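3. Foods, plates and the words for putting them together

3.1 Setting

The work was done in June in the teaching kitchen at Hosoda, where the tabletop is dark gray and matte. We kept one table for the whole study. An earlier round at the Flonmont site had used a patterned cloth, and several people there wrote about the cloth instead of the food ("put it on the blue square"). Those answers could not be compared with anything, and the Flonmont round is left out of the counts below.

Light came from the ceiling and from one lamp set to 1000 lux at the table surface. A matte top does not give a sharp reflection, but it does give a soft one, and a pale hazy area moved across the surface depending on where a person stood. We did not try to remove it. Kitchens and dining rooms have the same problem, and we wanted to know whether people would mention it. A few did, mostly as "the shiny part" or "the light bit," and one wrote "the foggy side of the table" in every answer she gave.

3.2 Foods

The foods were chosen for shape first and color second. We wanted some that have a clear name and a clear outline, some with a clear name and a poor outline, and some that people would have to describe for themselves. The eggplant belongs to the first group. It is a toy, short and plump, and most people called it an eggplant without stopping. Those who did not called it a plum, an egg or "the purple thing." Its color runs more toward blue than a real eggplant does, and "blue" appeared in the answers more often than we had planned for. The Farken word list, which we used for coding, has eggplant under purple foods only. We added a second entry and marked it as our own.

Fried chicken belongs to the second group. The name is easy and the shape is not. A fried piece has a narrow end and a wide end, and a person who wants it turned a certain way has to find words for those ends. "Handle" was the most common word for the narrow end, then "bone," which people used whether or not a bone was showing. The wide end had no common word at all. Answers included "the fat side," "the meat," "the round part" and "the bottom," and the last of these gave trouble because the same people also used "bottom" for the side touching the plate.

The third group was made up of loose or crumbly food. It has no ends and no fixed outline, and it may have more than one piece. We expected people to name it by amount ("a spoonful") and they named it by look ("the crumbs," "the brown pile," "the bits"). This matters for later steps. A person who says "the crumbs" may mean every crumb on the plate or only the main heap, and the two readings lead to different results on the table. Follow-up questions showed that the same person could mean one thing at the start of a session and the other at the end.

3.3 Plates

Plates were plain, with no pattern. Color was the main thing that varied. Yellow plates were easy to name and were nearly always called "the yellow plate," even when there was only one plate on the table and the color was not needed. White ones were called "the plate" or "the dish," and in two cases "the lid." Under the lamp, a yellow plate can look almost white across the middle while the rim stays yellow. People who stood close used "the white part" for the middle and "the edge" or "the yellow ring" for the rim, as though the plate had been made in two colors.

Contrast between food and plate also varied. Brown food on yellow stands out moderately well. Violet-blue on dark gray is harder to judge from the color names alone: the two sound far apart, but in dim light they come close together, and only the highlight on a glossy item keeps it easy to find.

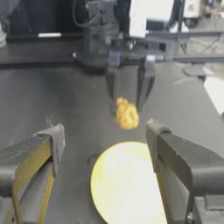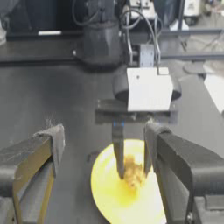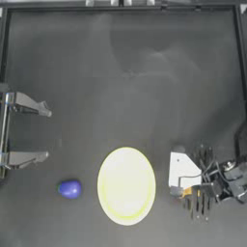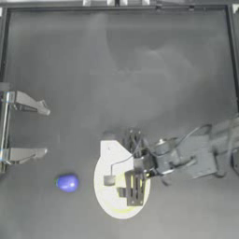

Figure 2. Foods and plates on the gray tabletop. First: fried piece held over a yellow plate. Second: brown, crumbly clump on a yellow plate. Third: toy eggplant on the tabletop. Fourth: small violet-blue item to the left of a white oval disc.

3.4 Writing task

Thirty people took part. All of them cooked at home at least once a week and none had worked as a server or in a professional kitchen. Each session lasted 30 minutes. A person was shown a starting layout and a finished layout and was asked to write what another person would have to do to get from one to the other. They wrote by hand, on ruled cards, and could cross things out. Crossed-out words were kept and typed up with the rest.

We gave no limit on length. The shortest card had two words ("plate it") and the longest filled both sides. After removing cards that described only the layout and gave no action, 188 instructions were left. These were split into clauses by Yoshinori Hoshino and checked by Kiyoshi Kawaguchi. Where the two did not agree on a split, the longer reading was kept.

Every clause was coded for four things: the word used for the food, the word used for the plate, the action, and the place where the food should end up. Place was coded loosely on the first pass and again, more strictly, on the second. On the second pass we separated "on the plate" from "in the middle of the plate" and from any phrase that used a clock position, a side or a corner. Round plates do not have corners, but "corner" was used for them often enough that it needed a code.

3.5 What people left out

The end place was the part most often missing. Many cards said which food and which plate and stopped there. When asked afterward, the writers said that the middle was meant, or that it did not matter as long as nothing hung over the rim. These are different answers, and a reader of the card could not have told them apart.

Height and letting go were almost never written. "Put the chicken on the plate" covers lifting it, bringing it over and setting it down, and readers fill in the rest without trouble. The exceptions came with the crumbly food. Here people added warnings: keep it low, go slowly, do not shake it. A few asked for the plate to be moved under the food, which they did not do for any other item. We take this as a sign that people write out the middle of an action when they expect something to go wrong there, and skip it otherwise.

Turning was left out for the eggplant and included for the chicken. The difference held even when the finished layout showed the eggplant clearly turned from its starting position. One reason may be that the stem end of an eggplant carries little meaning at the table – it is not the end one picks it up by – while the narrow end of a piece of chicken is. Another is that people may not have had a word ready. "Stem" was used, but so were "top," "tip" and "green end," and several writers crossed one out to try another.

3.6 Words for nearness

When the food was to end up beside a plate and not on it, the choice of words changed. "Next to" was most common, followed by "by" and "near." "Left" and "right" were used freely, but not always from the same point of view. Some writers took their own left. Others took the left of the person across the table, and a small number switched between cards. We had not told them where the reader would stand, and this was a mistake in the setup. The second version of the cards, now in use at Flendutska, has a line at the top that says both people are on the same side.

Distance was given in body terms or in terms of the food itself: "a finger away," "one eggplant from the plate." Nobody used inches. Writers who used the food as a measure were the easiest for readers to follow in our small check, and they also tended to write shorter cards. The measure fails for loose food, as would be expected, and writers went back to "close to" in those cases.

3.7 Cleanup and marks on the plate

Loose food leaves marks. Between layouts the plates were wiped with a damp cloth and dried, but within a layout any smear stayed where it was. Some writers treated a smear as part of the food and wanted it moved or scraped up. Others treated it as part of the plate. A third group used it as a landmark ("just above the streak"), and this worked well for a reader who had the same plate in view and badly for one who did not. We coded all three uses separately. The landmark use will be taken up again in Section 5, where the cards were read by people in another room with a clean plate.

Smudges on the tabletop got the same treatment on a smaller scale. Only a few cards mention them, and in each of those the food was to be placed away from any plate, so that the writer had little else to refer to.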